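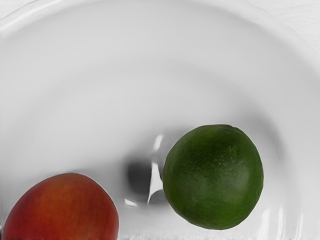

Ziso in the Fruit Bowl: Gallery and Notes

5 min read

Print this page | E-mail this page

30 shares | 5 comments

Ziso is a method for training a robot arm to sort small objects on a table using simulated practice only. The Nunov group has been working on it since last April. This page has pictures from the fruit tasks, with notes on what we changed and how the numbers came out. All the pictures are renders from Drukar, our simulator. The written report has the full tables.

Lime and red fruit in the bowl

The glaze is glossy and throws hard white highlights right next to the lime. An earlier version of the Drukar materials had a flat white bowl with almost no reflection, and a policy trained on it did well in simulation and badly on real dishes.

What the method does

A policy in Ziso gets camera images and joint positions and puts out small arm motions. It does not get the position of the fruit or the bowl. During training we keep the task fixed and change how things look: the gloss of the dishes, the direction of the light, the color of the floor, the texture on the fruit. Most groups working this way change everything at once from the first step. We start with a narrow range of looks and widen it only when the policy is doing well on the current range. That schedule is the main thing the report is about.

Widening is decided separately for each property. If the policy handles any light direction but still fails on shiny dishes, the light range keeps growing and the gloss range stays where it is. Gloss was the slowest property to widen in every run we did. Floor color was the fastest, and we could probably have left it wide open from the start.

The check that decides when to widen is simple. Every so often the policy is run on a small batch of scenes drawn from the outer edge of the current range. If it passes enough of them, the range moves out by one step. If it does badly on two checks in a row, the range moves back by one step. We tried a smoother rule with a running average and it gave the same results with more settings to tune, so we dropped it.

The test scenes

We test on Huanca, a set of 1239 tabletop scenes with fruit, dishes and packaged groceries. None of them are used in training. A scene counts as passed if the named fruit ends up where the instruction says and no other object has been pushed off the table. Knocking something over is recorded but does not count as a fail. We went back and forth on that last rule. The report gives both versions so readers can pick.

Each attempt is limited to 300 control steps. Policies that are going to pass mostly do so well before the limit. The ones that run out of steps tend to be stuck in a loop, closing the gripper a little too high, opening it, and trying again.

What we found

With the schedule on, policies reached the same pass rate as the all-at-once baseline with less training, and ended up higher when both were trained to the end. The gap was widest on scenes with a round object in a curved dish. On scenes with everything sitting on the flat table there was not much to choose between them.

We repeated the main comparison with five random seeds. The order came out the same every time, but the size of the gap moved quite a bit, so please don't quote one run from our logs as the result. The averages in the report are the ones to use.

Two things did not help. Adding random noise to the images made no difference that we could measure. Making the fruit textures very strange (stripes, checkerboards) made the policies worse at telling a peach from an apple, and we took those textures out again.

Known problems

Fruit in Drukar is rigid. A real peach gives under the fingers and a simulated one does not, so grip force learned here is not safe to copy to soft fruit. Contact between a round object and the curved side of a bowl is also touchy. With large physics steps the fruit can jitter, and a policy can learn to make use of that. We shortened the physics step for all bowl scenes after we noticed it. Runs from before that change are left out of the report.

We have also not tested instructions that name more than one object. The code accepts them, but nothing in the training data covers them, and the results should be treated as luck.

Apple between the fingers

The arm reaches over an orange and yellow juice carton and a lime, with the gripper down inside the bowl. Scenes with a tall object near the bowl were harder for all the policies we trained, because the forearm needs clearance as well as the fingers.

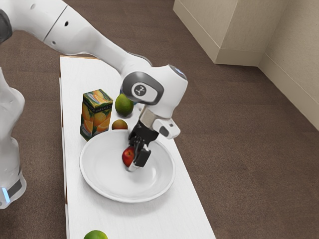

Can the schedule be used with a different simulator?

It can be used with any simulator that lets you set light, gloss and texture from a script between episodes. The schedule does not depend on the physics engine or on the arm model. You will need to choose your own starting range and step size for each property, and it is worth starting narrower than feels necessary. If loading new materials is slow in your simulator, change them every 30 episodes instead of every episode. We tried that in Drukar and lost very little.

Files

The scene list for Huanca and the schedule settings are on the Nunov downloads page under Ziso. The settings file lists each property with its starting range, its step size and its outer limit. Rendered clips from the fruit tasks are in the same folder, in two sizes. Please use the smaller ones if you only want them for slides.

If you find a scene that will not load, send us the scene number and the version of Drukar you are running.

Print this page | E-mail this page

Share this gallery (30)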